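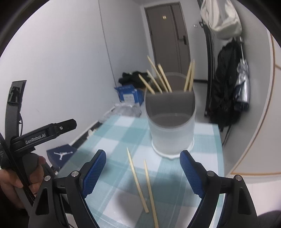
Kyu-ri Byun teaches robots with her hands. At Resis, she holds a gripper and does small table jobs again and again, and the recordings are used for training.

"People think sticks are easy," she says. "They are thin, and they lie close together. If I close the fingers too early, I push one away."

Her colleague Cillian Fitzgerald came from remote control work. He prefers the hand-held tool. "With the remote I had a delay, and I could not feel anything. Now my wrist knows the answer."

The group wants 2000 recordings by November. Does she get bored? "After four hours, yes," Byun says. "Then my movements become lazy, and the robot would learn this also. So I stop and drink tea."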